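Write the Rule for the Trash Can

5 min read

I've read a lot of home robot safety rules lately, and I have a complaint. They're full of stuff about pinch points and emergency stops (good! keep those!) and then they get to the actual chores and go all vague. "Dispose of waste appropriately." What does that mean to a machine with two fingers?

I got onto this because of Frauke Harms, who writes the handling rules at Ordale and let me read the draft they were passing around in October. It has 114 rules. I went looking for the ones about garbage and found exactly one, and it was about batteries. Don't get me wrong, I want a rule about batteries. But a kitchen throws out paper cups and napkins all day long, and a person does it without thinking, which is how it ends up missing from the list.

So let me make my case for three boring rules I'd like to see in every set of task standards, whether it's for robots in the house or for people collecting the examples those robots learn from.

1. Say what "in the bin" means. Past the rim and let go? Resting on the pile? If a cup is balanced on the edge, does that count? Dirk Fuchs, who reviews recordings at Hollmann, told me he and a coworker argued over this one for most of a Friday, and I believe him, because I had the same argument with myself over lunch. My vote is that the item has to sit fully below the rim after the fingers open. You can disagree with me, just pick something and write it down.

And please test the rule on a bin that already has things in it. An empty one is too easy. With a napkin, a cup on its side and a crumpled red and white something in there already, the next item has a lot less room, and so do the fingers.
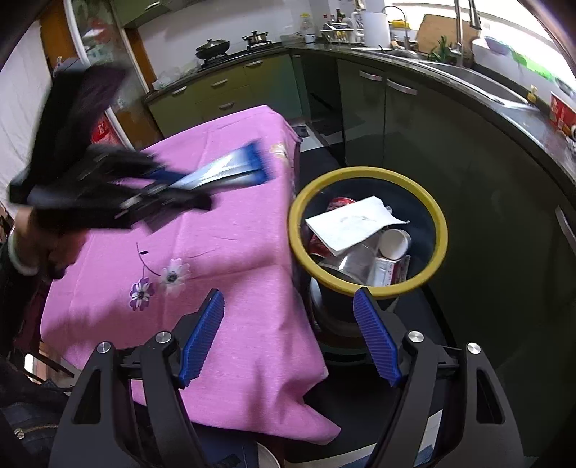

2. Say who gets the space. Two grippers around one small table is a traffic problem, and I don't think "be careful" is a traffic rule. I'd want one side to have the right of way over the bin, and the other to hold back until it's clear. Same idea when a human hand is in the mix -- the human goes first, every time, no clever exceptions.

3. Say what never gets picked back out. This is the one I'd fight for. Anything that's gone in the trash stays in the trash unless a person asks for it. I don't want a robot that fishes out a paper cup because it looks like a cup, and then carries it over to the dish rack!

The pushback I hear is that rules like these make everything slow. Well, sure, a little. Farnham's house guide for kitchen tasks runs to 8 pages and I read it over one coffee. I'll take that over the giant binder that never once mentions a napkin.

Contact | Copyright | Back to top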